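Notas del orador - «Lo que el registro no dice»
Sesión del jueves, sala 2. Hablar despacio. No leer las diapositivas.

1. Apertura

Empezar sin saludo largo. Preguntar cuántos en la sala han firmado alguna vez un informe de incidencia que ponía «causa: operador». Dejar las manos arriba un momento.

Presentar el caso: célula Reltberg, dos brazos sobre un mismo raíl, tarea de separar y recoger cables USB. Material blando, enredado, el que todos los folletos dan por resuelto. El proveedor, Druner, nos vendió el paquete con una frase que conviene citar tal cual: «manipulación bimanual sin supervisión continua». Pausa. Repetir «sin supervisión continua».

2. El fallo

Explicar la secuencia según el registro. Ciclo 1837. El brazo izquierdo entra a buscar el manojo, el derecho entra también, y los dos ocupan el espacio central con los cables entre las pinzas. El sistema da la posición por válida. Ninguna alarma de colisión, ningún aviso de par. Los pilotos, en verde.
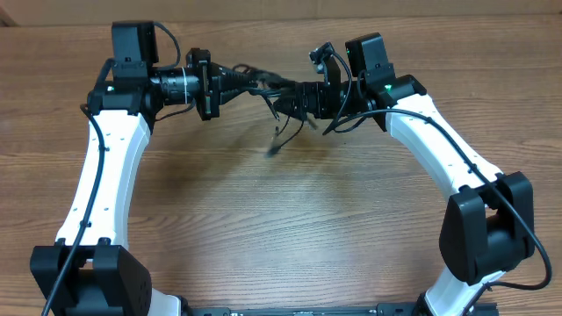

El límite de separación mínima entre pinzas estaba configurado en 20 milímetros. Lo que medía ese límite era la distancia entre los modelos geométricos de las pinzas, y el modelo no incluía ni los cables propios del brazo ni la carga. Para el programa, un manojo colgando es aire. Insistir en esto, porque en la ronda de preguntas alguien dirá que bastaba con subir el margen. Lo subimos. El planificador dejó de encontrar trayectorias en buena parte de los ciclos y producción pidió volver al valor anterior en una tarde.

Siguiente punto: el enganche. Un cable tiró de otro, el brazo compensó con más fuerza y la carga salió lanzada fuera de la mesa. No había nadie al alcance. Decirlo con esas palabras y no añadir «por suerte» - suena a anécdota y no lo es.

3. La respuesta del fabricante

Contar que Druner contestó con un documento de 312 páginas en el que la palabra «cable» aparece sobre todo en el capítulo de instalación eléctrica. Según ellos, el fallo es «de presentación de pieza»: les dimos los cables demasiado revueltos. Aquí mirar a la sala. Si hay que entregarle los cables ordenados al robot que ordena cables, ¿qué hemos comprado?

Reconocer también lo que hicimos mal nosotros. Aceptamos la puesta en marcha tras más de 3000 ciclos de ensayo en simulación, con cables simulados que no se enganchaban con nada. Yo firmé esa aceptación. No adornarlo.

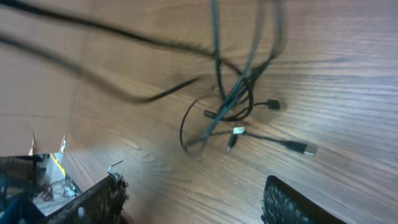 Roel Verstraete no lo ve así, y me pidió que su objeción figurase en la charla. A su juicio, cargo demasiado contra el planificador: una persona tampoco calcula por dónde va a pasar cada hilo, tira un poco, nota resistencia y afloja. El problema, sostiene, está en que el control de fuerza venía ajustado para piezas rígidas, y eso se corrige sin tocar la planificación. «Si el brazo hubiese cedido al primer tirón», me escribió, «no tendrías charla».

Mi réplica, breve: puede que tenga razón en la mitad del asunto. Probamos su ajuste. Los tirones bajaron, pero al ceder antes el sistema empezó a soltar carga a medio camino y a contarlo como depósito correcto. Cambiamos un fallo ruidoso por uno callado, y a mí el callado me preocupa más.

(Si vamos mal de tiempo, saltar la comparación con el módulo de Mok. Si alguien pregunta: sí, lo probamos; no, no detecta cables finos en movimiento.)

4. Qué se registra y qué no

El registro guarda articulaciones, consignas y estado de pinza. No guarda dónde está la carga. Cuando intentamos reconstruir el ciclo tuvimos que ir a las cámaras, y en varias tomas los hilos en movimiento salen como una mancha. El clasificador de Lumico, que debía avisar de obstáculos, trataba esas manchas como ruido y las filtraba.

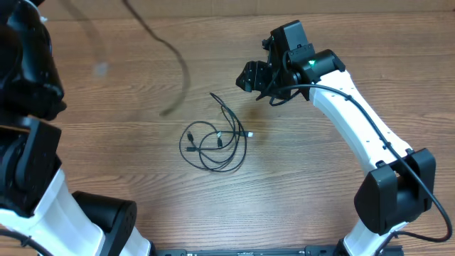

De modo que teníamos tres sistemas conformes, cada uno según su propia hoja de datos, y un incidente. Preguntar en voz alta quién es responsable de la suma. No contestar enseguida.

Medidas que aplicamos, sin venderlas como solución:
- Un solo brazo en la zona central cada vez, con el otro retirado. Más lento. Producción se queja.
- Parada si la corriente de muñeca sube fuera de patrón, aunque la posición sea válida.
- El piloto verde ya no figura en nuestro procedimiento como criterio para acercarse. Verde significa que el brazo tiene alimentación y no ha detectado nada, dos cosas que no protegen una mano.
- Revisión manual de los depósitos marcados como correctos, por muestreo.

5. Cierre

Avisar de que no hemos vuelto a ver el fallo y de que eso prueba poco: trabajamos más despacio y con menos carga. Pedir a quien tenga una célula parecida que compruebe qué incluye exactamente el modelo de colisión. Dejar el correo en pantalla y pasar a preguntas. No aceptar la de los plazos de Druner, sigue en manos de los abogados.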